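The Shirt Comes First: A Morning of Folding with Lorna Shearer

I had been told to bring my own laundry, so I did, a whole tote bag of it, and then felt shy about tipping it out in front of a woman who folds for a living.

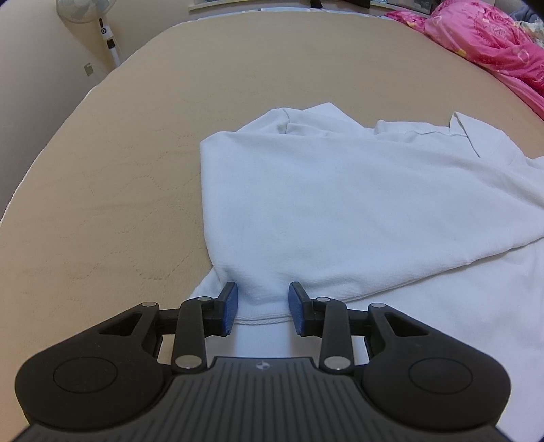
Lorna Shearer had no such worries on my behalf. "Dump it, dump it," she said, waving at my bag. "I've seen worse before breakfast!" She spent eleven years at the Warex linen service before going out on her own, and these days she goes into people's homes and gets their bedrooms working again. A full bedroom is $409, closets included, and she'll do a half day for less if you ask nicely (I asked nicely).

Her first rule is that everything gets folded on the bed. I've always used the couch, or my knees, and I said so. She looked pained. "Your knees aren't flat, honey. A bed is the biggest table you own. Strip it first, wash the sheets while you work, and you've got a place to lay things out and a reason to finish by bedtime."

We talked for a good while about white shirts, which she has strong feelings about. She wants them done before anything else, while you're still fresh and patient. "Find the collar," she said. "People grab a sleeve and start yanking and then they're fighting it. Get the collar, get the two shoulders, give it one good shake and lay it face down. Smooth it out from the middle with your palm." After that it's sleeves in, sides in, and up in thirds from the hem. She doesn't own one of those plastic folding boards and was pretty funny about the people who gave her two of them.

I wanted to know about wrinkles. Does she iron?

"For a wedding," she said. Then she thought about it — "And for court."

Her first client on her own was Chandrasekhar Chowdary, who had kept every dress shirt from a long career in sales and wanted them all to fit in one dresser. She got there in two visits. He still sends her a card in March, the month they finished. Another client, Dede Boateng, hired her for a guest room and ended up learning to fold fitted sheets over the phone, with Lorna calling out the corners. "She had it by the third try. I was yelling like it was a ball game."

I asked what people waste money on, and that got her going. Drawer dividers, mostly. She had one family with a $699 closet system from Hadimex still in the boxes, and the clothes were in a heap on a chair. "Shoeboxes," she said. "Cut the lids off. If you still like where everything is after a month, go buy the nice ones."

And the clothes that are sort of clean? Worn once, too good for the hamper? I was really asking for myself. She gives those one hook on the back of the door, and when the hook is full, something goes in the wash. My own chair at home is, let's say, past that stage.

She's 65 and has no plans to slow down, though she takes fewer houses with stairs now. Before I left she had me do a shirt by myself, start to finish. The left side came out longer than the right. She undid it and handed it back to me.

"Collar," she said.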